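Sorting: How Things Get Put Into Groups

Sorting means dividing a mixed set of things into groups. Each group follows a rule. "All the blue ones go together" is a rule. "All the long ones go together" is another. The things being sorted are called items, and the feature you look at to decide where an item goes is called the attribute. Color, length, shape, weight and material are all attributes.

Building blocks are good items for learning about sorting. They are hard, they do not roll far, and they come in a small number of strong colors. This page uses blue, red and yellow blocks.

What a finished sort looks like

A sort is finished when two things are true. First, every item has been placed in a group. Second, every item in a group fits the rule for that group. If one blue block is left on the floor, the first part is false. If one blue block is in with the yellow ones, the second part is false. You have to check both.

With color as the attribute and one bin for each color, the groups are easy to check from a distance. Blue is on the left, red in the middle and yellow on the right. 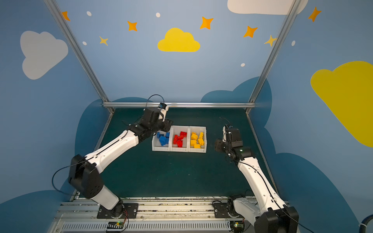 Rukhsana Hashmi wrote to us that her class argued over whether the order of the bins matters. Half of them said the colors should always go in rainbow order, and the other half said any order works if it stays the same until the end. Which half was right?

The second half. The rule decides which items belong together. The order of the bins is a separate choice, called the layout. Red, yellow, blue would work. So would yellow, blue, red. What causes mistakes is changing the layout in the middle of a sort, when your hand has already learned where to go.

A layout can still be better or worse for a certain job. If most of your blocks are red, put the red bin where it is easiest to reach.

Choosing the attribute

The same pile can be sorted in different ways. Take this set of blocks:

a long blue block
a short blue block
a long red block
a short yellow block

Sorted by color, the set makes three groups: blue, red and yellow. Sorted by length, it makes two groups: long and short. The blocks have not changed. Only the attribute has.

You can also use two attributes, one after the other. Sort by color first, then sort each color by length. This is called sorting in stages. Parts stores work this way. The Sydorenko parts store in Livham keeps its screws in 384 small drawers. A clerk looks first for the cabinet (the material), then the row (the length), then the drawer (the thickness). Without stages, the clerk might have to read 384 labels to find one screw.

Partway through

During a sort there are always two kinds of items: placed and unplaced. Placed items are in a bin. Unplaced items are still in the open. As the work goes on, the unplaced set gets smaller and the placed set gets larger. The total stays the same unless a block is lost or added.

This gives you a way to check your work. Count every block before you start and write the number down. At any moment, the blocks in the bins plus the blocks still out should equal that number.

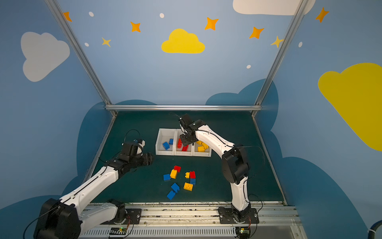

Placed blocks in the bins, unplaced blocks on the mat.

There are two common ways to get through the unplaced set.

Nearest first. Pick up whichever block is closest, look at its color, and put it in the matching bin. You never have to search, but you have to make a new decision for every block.

One color at a time. Pick up all the blue blocks, then all the red, then all the yellow. You make only one decision per color, but you have to look over the whole pile several times. With a small pile this hardly matters. With a box of 264 blocks, the looking takes longer than the picking up.

Two people can share a sort. The simplest plan is for each person to take certain bins. Another plan is to split the pile down the middle, with both people using all the bins. The second plan needs more care, as two hands may reach for the same bin together.

Blocks that hide

A loose pile has layers. A block lying under another cannot be judged until the top one is moved. Spread the pile out before you begin, so that most blocks lie flat on the surface with space between them. Blocks that are pressed together should be pulled apart first, especially when they are different colors.

Blocks in a bin can hide too. A red block that drops into the blue bin by mistake may slide down out of sight. When you finish, tip out each bin by itself, look through it, and put the blocks back. 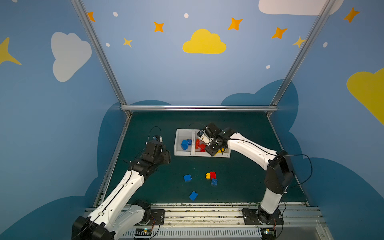
Pylyp Tymoshchuk asks what to do when there are more colors than bins. He has 5 colors of blocks at home and only 3 boxes.

Two colors have to share a box, or more than two. Choose colors that are easy to tell apart, such as black and yellow, so that they can be separated quickly later. Dark blue and black are a poor pair, mainly in the evening under a lamp. You can also fold a strip of stiff card and stand it inside a box as a divider. One box with a divider counts as two bins.

Write the rule on the outside of the shared box: "black and yellow." A rule may name two colors as long as everyone using the box can read it.

Try it

You need a mixed pile of blocks, some bowls and a clock with a second hand. Sort the pile by color using nearest first, and write down the time. Mix the blocks again. Sort them one color at a time, and write down that time as well. Then double the size of the pile and repeat both.

Words used on this page

Attribute - the feature you look at when you sort.
Item - one of the things being sorted.
Layout - the order in which the bins are placed.
Unplaced - not in a bin yet.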